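The Arm That Learned to Leave the Dumplings Alone

A morning with the most carefully fussed-over gripper in the building

The first job of the day is wiping the fingers. You do this with a lint-free cloth, which then has to be inspected for lint. Both fingers get it, inside faces first, from the base to the tips, and if you rush it the machine will spend the rest of the morning dropping things in a way that looks almost thoughtful.

The cell goes by the name Plino, for reasons lost in an old email thread. It lives in a room at Trisport, a company that spent most of its life building conveyor parts for bakeries before deciding that the future was in picking up soft food one piece at a time. The arm does the picking up. The people do everything else, and there is a great deal of everything else.

I had come to see a robot handle dumplings. What I mostly saw was a robot being got ready to handle dumplings, a process with the pace of a wedding and a comparable amount of worry about tablecloths.

The tablecloth matters more than you would think. It went down in October, after a bare tabletop had thrown so much glare back at the wrist camera that the arm kept reaching for reflections. A printed grid was chosen so that the crew could see at a glance where things had been put. Unfortunately cloth is cloth. It creeps and it ripples, and a ripple under a line turns a straight line into a suggestion. The setup sheet says to smooth it from the middle outward with the flat of the hand. It also says, in capitals, NO IRON. There is history there, and I was not given it.

Once the cloth is down, the arm goes through its homing routine, a slow stretch through every joint that takes 90 seconds and can't be hurried. Then comes the part everyone calls parking. The fingers come together until there is only a slit between them, and the wrist brings them low over the table. Somebody crouches to look at the gap. Somebody else crouches on the other side, because a gap can look perfect from one side and drunk from the other.

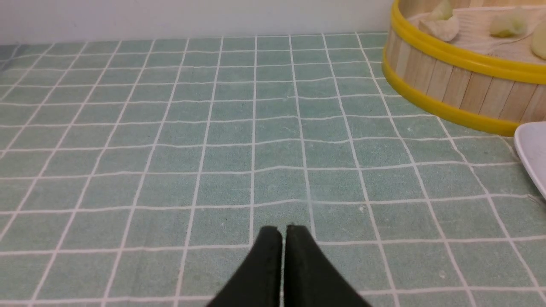 The wrist camera's view at the Plino cell: fingers nearly closed over the grid cloth, with the steamer and the rim of a plate to the right.

The checklist has 109 lines, and I read all of them while waiting for line 14. Some are what you'd expect: cable slack, screw torque, emergency stop. Others have plainly been added after a bad afternoon. "Check that the steamer is not on the cable." "Check that the cable is not in the steamer." One simply says "Lint," with no verb, like a line from a very short poem.

Lint is the great enemy here. The camera sits so near the work that a stray fleck on green cloth is a thing of some importance, and the software, an in-house package called Aso, has been known to take an interest. There is a roller for this, the kind sold for cat owners, hanging from a hook beside the control cabinet. It is replaced more often than any part of the robot.

Then there are the fingertips. They wear. Pinching something soft sounds like light duty, but the tips also meet plates, rims, tables and each other, and after a while they stop meeting evenly. The current pair came from Demirtaş, a small molding shop two streets away that had never made a robot part before and charges as if it had never made anything else. The tips are rounded and a little square at the same time, a compromise that took most of a winter. Rounder ones let the dumplings slip. Squarer ones left a mark on the wrapper like a tiny staple.

Changing the fingers means two screws a side and a fair amount of swearing. The screws are short, the holes are deep, and the first one always goes in easily so as to lull you. After that the gap has to be set again. Too wide and the arm pinches late. Too tight and the fingers touch before the controller expects it, whereupon the whole cell stops and puts up error 181, which the manual describes as "unexpected contact" and the crew describes in other ways.

The manual, by the way, is excellent on the subject of the motors. On the subject of dumplings it has nothing. All of that knowledge lives in a ring binder with a sauce stain on the cover. The binder says to space them out so they don't touch, keep the liner in place, and never trust a pleat. A pleat looks like a handle. To a machine brought up on boxes it is practically an invitation, and lifting by the pleat works right up until the dumpling and the pleat go their separate ways.

By late morning the list was down to its last page. The cloth had been smoothed twice more. One screw had been taken out, looked at with suspicion and put back. The entry in the log for 26th July reads, in full: "Gap OK. Tips OK. Cloth no worse." Then someone went to fetch a fresh roller, and we all waited for that.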